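Subject: Re: [brurum-bakers] starter gone sluggish + the rye swap
To: brurum-bakers list

Piroska Bognár wrote:
> Hi all, quick one. My rye starter has been slow since I moved it off
> the top of the fridge. It used to double by lunch if I fed it at
> breakfast, now it gets maybe halfway by suppertime and smells like
> nail polish. I'm feeding it the same Medve whole rye as always, same
> jar, same everything. Do I throw it out and beg some from one of you?
> Also is anybody still doing the dense seeded loaf from last winter?
> I lost my copy of the recipe and all I remember is that it used a
> frightening amount of water.
> P.

Hi Piroska, and hi everybody,

Please don't throw it out! Nail polish smell means hungry, and that's pretty much all it means. Mine did the same thing in April when I got lazy and was only feeding it every third day or so, and it came right back. You said "same everything" but then you also said you moved it off the fridge, so there's your answer, I'd bet money on it. The top of a fridge is a cozy place. Where's it living now? If it's on that windowsill over your sink (I'm remembering your kitchen from the soup night, forgive me if I've got it wrong) then it's sitting in a draft all day long and of course it's sulking.

What I'd do, in the order I'd do it:

Take a spoonful from the middle of the jar, not the top where it's gone gray and liquidy. Put that in a clean jar with a good big helping of fresh rye, way more than you think, and enough warm water to make it look like wet mortar. I mean thick. People on this list love a runny starter and I've never understood it, you can't see what a runny one is doing. Put it in the oven with just the light on and the door shut. Tape a note over the oven knob. I'm serious about the note, I preheated mine to pizza temperature two years ago and cooked the thing solid, and it smelled wonderful, which made it worse.

Then do the same again morning and night until it's doubling the way you remember. Mine took three days. Yours might be quicker since it sounds less far gone than mine was.

If it does die on you then yes, come get some of mine. I have a backup dried on parchment and crumbled in a jam jar in the pantry, plus the live one, plus a second live one that I keep meaning to turn into crackers.

On the flour: I've been using the Medve too, but the last bag I got was noticeably coarser than the one before, has anyone else had that? It drank up a lot more water and the loaf still came out crumbly at the bottom. I switched to the Plesolent medium rye for the last couple of bakes and I like it fine for bread, but I think the starter misses the bran. So now I have one bag for the jar and one bag for the loaf and no room in the cupboard for rice.

OK, the seeded loaf. You're not imagining the water. I've got it written on the back of an envelope and I'm typing it in here so it's in the archive, because this is the third time somebody has asked and I think two of those times it was me.

Night before, in a big bowl:
200 grams of mixed seeds (I do mostly sunflower, then pumpkin, then flax. Sesame on the outside only.)
A heel of stale rye bread torn up small, if you have one
A good spoonful of salt
Boiling water to cover, and then a bit more
Plate on top, leave it on the counter.

In a second bowl, also the night before, a big scoop of starter with rye flour and water, thick again, covered.

In the morning mix the two bowls together and add 673 grams of rye. Yes, that's the number. I have no idea why it isn't 675. It was 673 when it was given to me and I've never had the nerve to round it up. Then add warm water until it looks wrong. It should be like cement, it should fall off the spoon in a lump and you should feel sorry you started. Don't knead it, there's nothing there to knead. Scrape it into a greased tin, smooth the top with a wet hand, sesame all over, and leave it until you see little pinholes coming up through the seeds. That's the sign. If you wait for it to dome you've waited too long and it'll cave in on you.

Hot oven for the first fifteen minutes, then turn it down to medium and leave it for most of an hour. Out of the tin and back in for ten if the sides look pale. And then you can't cut it until the next day. I know! I've cut it the same day and it gums up the knife and sits in your stomach like a doorstop. Wrap it in a towel and go to bed.

I've also tried it with a spoon of molasses, which was good, and with grated carrot, which my husband called "brave." I'd do the molasses again. If you use the caraway please warn people, there's always one person who hates it and they're always the one who takes the biggest slice.
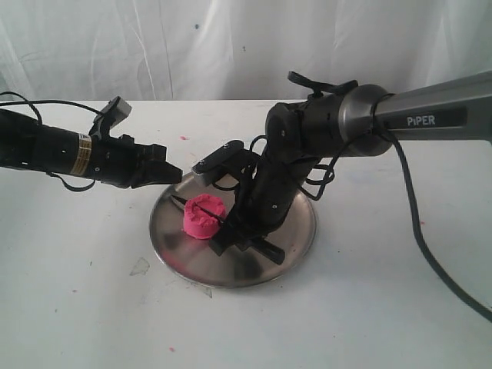

The swap table is next, because I've been asked about it off-list twice this week. It's Tuesday at 6:30, same hall, come in by the side door at the Skoltermont end of the parking lot. Bring a loaf or bring a jar or bring nothing and just eat. I'd love it if we kept the setup simple this time, and I'm thinking plain white table, plain white cloth hanging behind, and one round stainless steel plate near the middle for the slices. Rye looks so good against all that white, and the seeds roll off a wooden board anyway. Last time we had four different patterned tablecloths and you could hardly find the bread. Butter goes at the far end so the line keeps moving, and knives with the butter, please, not with the bread.

If you bring a starter to give away, put a lid on it loosely and write on the jar what flour it eats. Last time I took home a jar that said only "Gerald" and fed him rye for a week before I found out he was a white flour starter. He was very confused. So was I. He's fine now and lives with my sister.

Parking: the gate code for the lot is 2102, then the pound sign. It sticks. Push the last digit harder than seems polite. If it won't open, park on the street, it's free after six.

A few leftover things while I've got your attention:

- Somebody left a bread knife with a red handle behind at the last one. It's in my kitchen drawer and I'm getting attached to it, so speak up soon.

- The bulk order. I'd like to split a big sack of medium rye with two or three of you, I can't get through a whole one before the moths find it. Write me off-list so we don't fill up everybody's inbox with "me too" like we did with the yeast.

- Does anyone have a tin with straight sides and a lid? The long narrow kind. I want to try steaming the loaf overnight in a very low oven the way they used to, and my regular tin leaks at the corner. I've tried foil. Foil was not the answer. I'd only need to borrow it for a weekend and it would come back with bread in it.

- And to whoever asked about doing the seeded loaf without any wheat at all: there isn't any in it, as long as your stale heel is from an all-rye loaf too. It isn't gluten free though! Rye has gluten. Please don't give it to your cousin.

Piroska, tell me where the jar is living and send a picture of the rubber band on it after the second feeding. And don't pour the gray water down the sink if you've got old pipes, give it to the tomatoes. I've got mine going on the back step and they've had a cup of it every week and they look happier than I do. I may be reading too much into that.

One more thing on the smell. If it ever goes pink or orange, or there's anything fuzzy on it, then that's the trash, jar and all, and don't sniff it first. Nail polish is OK, vinegar is OK, old apples is OK. A wet dog smell I had once and never figured out, but the bread was good.

See most of you Tuesday. I'm bringing the seeded one and a plain one, and probably the crackers if I get to them.

Ilse

--
You are getting this because you're subscribed to brurum-bakers.
To switch to the daily digest, write to the list address with the word digest in the subject line.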